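Ticket: Path lights on Barley Viaduct going off early, east section
Opened by: Đức Chu, paths and open spaces
Assigned to: Cevum support desk
Priority: Normal, raised to High
Status: Closed
Date opened: 6 May 2024

Original report

The lights on the east section of the old railway viaduct are going off at dusk and staying off until the morning, when they come on for a short while and go off again. The west section is fine. We have had complaints from people who use the path to walk home from the station, and the residents' group on Vũ Street has asked whether the path should be shut after dark until it is sorted.

The east section runs from the Barley Street steps to the end of the deck, 700 metres. All of it is on one Lumex controller, in the cabinet at the bottom of the steps. The west section has its own controller and its own feed.

Nothing has been changed on our side that I know of. The lights worked all winter. The first complaint I can find came in March, but it only said "lights odd near the steps" and it was put down to the tree.

What I have tried so far:
Turned the controller off at the isolator, waited, turned it back on. Lights came on, then went off again at dusk as before.
Checked the schedule on the web page. It says on at dusk, off at dawn, same as the west side.
Cleaned the light sensor on top of the cabinet pole. It had some moss on it. No change.

Reply from Cevum support

Thank you for the report. Please send the following:
The firmware version shown on the controller's status page.
The clock time shown on the same page, and the real time when you read it.
The light level reading from the sensor in full daylight and again after dark.

Please don't reset the controller to factory settings for now. It would clear the event log and we would like to see that first.

Reply from Đức Chu

Firmware is 2.3. The clock is right to the minute.

Light level in the middle of the day is 3. After dark it is 300. I read it twice because I thought I had the pages mixed up. The west controller reads high by day and low by night, as you would expect.

Event log exported and attached to the ticket as a text file.

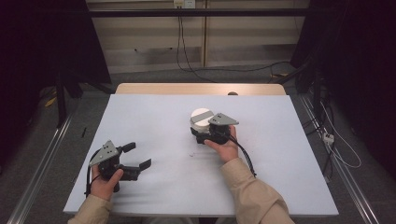 Attachment 2: a black gripper in each hand, over the white table.

Reply from Cevum support

Thanks, the readings explain it. The sensor input on the east controller is inverted. It sees night as day and day as night, so when it gets dark it switches the lights off.

The log shows the sensor type was changed from "Type A" to "Type B" in March. The two types give opposite signals. The log gives the user as "local", meaning the change was made on the keypad inside the cabinet and not over the web page. Was anyone working in the cabinet then?

As for the short spell in the morning, there is a separate rule that turns the lights off at a fixed time whatever the sensor says. That rule is doing what it should, and you can leave it as it is.

Reply from Đức Chu

Yes. The handrail contractor had the cabinet open in March to take a temporary feed for their tools. They say they did not touch the keypad. It is on the inside of the door at elbow height, so it could have been leaned on. I am not going to chase it.

I went to change the type back on the web page and the box is greyed out. I am logged in as site manager. Do I need a different login, or does it have to be done at the cabinet?

Also, this does not explain why the trouble was only reported properly two months later. Would the lights not have been off every night since then?

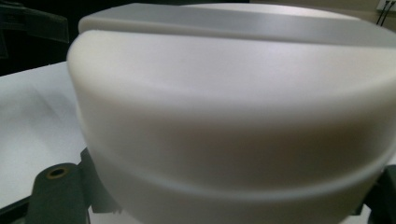
Reply from Cevum support

It has to be done at the cabinet. On your firmware the sensor type can be read over the web page but not changed.

Steps:
1. Open the cabinet and press Menu until the screen shows SENSOR.
2. Press Down to reach TYPE.
3. Hold Enter until the letter flashes, press Up to change B to A, then press Enter again.
4. Press Back until you reach the main screen. Do not switch off at the isolator before this, or the change will be lost.
5. Check that the light level now reads high in daylight.
6. Lock the keypad under Menu, LOCK. It asks for a code. Please keep the code with the cabinet key.

On your other question, a changed sensor type only takes effect after a restart. The controller carried on with the old setting until the power went off. The log shows a restart shortly before your ticket.

Reply from Đức Chu

That fits. The supply company had a planned outage on Barley Street that week, and the steps and the cabinet are on the same side.

Changed the type at the cabinet as above. The light level now reads 300 in daylight. Keypad locked. I stayed on until dusk and walked the deck - all lights on from the steps to the far end, apart from one by the second bench that flickers. I will raise that one separately as it looks like the fitting.

I have told the Vũ Street group that the path is staying open.

Two things still to do on our side: check the keypad lock on the west cabinet, and add "close and lock cabinet" to the permit we give contractors.

Please close.

Closing note from Cevum support

Closed. Cause: sensor type setting changed at keypad, took effect after power loss. Fix: setting corrected, keypad locked. The flickering fitting is to go on its own ticket.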